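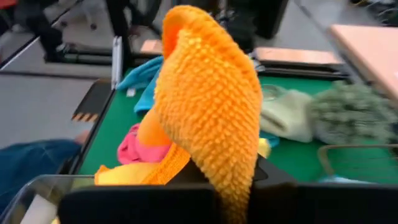

Pimano Sorting Table – two-arm cloth handling for cleaning crews and laundry rooms

For the back room where the cleaning cloths come back in one big mixed heap and somebody has to stand there and pull them apart by hand. Pimano does the pulling apart. Your people do the rest.

What it does
Picks one cloth at a time off the pile. Lifts it clear, moves it over, lets go, goes back for the next. Microfiber, terry, chenille dusters, flat wipes. Two arms work the same surface, so one can hold while the other reaches. Works by color first, then by texture if you want it to (set this in the Rajan software, under Piles).

Colors are the point for most of our customers. Pink for washrooms, yellow for sinks, blue for general, whatever your site uses. You tell it your scheme once.

Cloths it handles well
Chenille and anything with nubs – easy to pinch, comes up first time mostly. Thick terry, fine. Thin flat microfiber is slower, it likes to stick to the one underneath and you get two. The second arm is there for that. Very small pieces under a hand's width, sort those yourself for now. 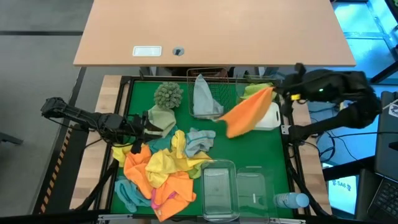
Setup takes a morning. Level floor, one regular outlet, clear space on both sides so the arms can swing. Keep the walkway outside the hazard striping. Bins and baskets can go where you like on the work surface as long as you show the system where they are, and if someone shifts one, show it again. Takes a minute.

Figures
Cloths per shift, mixed load: 1000
Cloths per shift, single type: 1370
Practice picks before first use on your own stock: 337
Spare finger pads: sold seperately, pack of 100

Shift figures are from our own trials at Jaltberg, one table, one operator nearby. Your numbers depend on your cloths.

What changes for your staff
Worth reading before you order, we get asked this a lot.

Someone still needs to be in the room. Loading, emptying bins, pulling out the odd thing that got thrown in with the cloths. One person can look after the table and do folding or stock at the same time, most sites run it this way after the first couple weeks. Less bending over, less handling of dirty cloths. More walking back and forth at first, until you get the bins in the right spot.

The job does change. Ginette Tessier ran the cloth room at Brakow for years before the table went in and now trains the others on it. Her advice to new sites – let the people who sorted by hand pick the bin layout, they know which colors come in heavy and on which shift. She also asked us for a bigger pause button. It's been standard since March.

Expect some grumbling. The early days are slower then doing it by hand and a good sorter will beat it easily on a small load. Talk about hours with your crew before delivery, not after. We don't sell it as a way to cut the cloth room to zero and it won't do that.

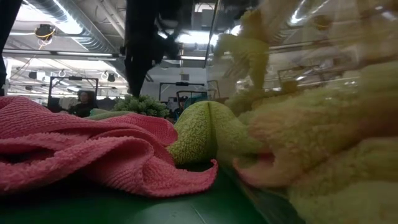
Training is half a day for up to six people, at your place, on your cloths. Covers start and stop, clearing a snag, teaching a new color, wiping down the surface and fingers. Nobody needs to know how to code. Printed card with the stop steps comes with it, put it on the wall.

In the crate
Table with frame, two arms, cameras, Rajan software on its own computer, one set of finger pads, power cable, card.
Bins not included. Use what you have.

Care
Lint off the fingers every shift. Check pads weekly, swap when shiny. Wipe the surface with a damp cloth, no solvent. Power off before you reach in for anything, every time, even for one sock.

Service
Phone support on all shifts. Pads and cables ship next day if ordered before noon. Arm repairs are a swap – we send one, you send yours back in the same crate so please keep the crate.

Price on request, tell us what cloths you use and send a bag of them if you can. Dirty is ok, bag it twice.

Page updated 22 August 2026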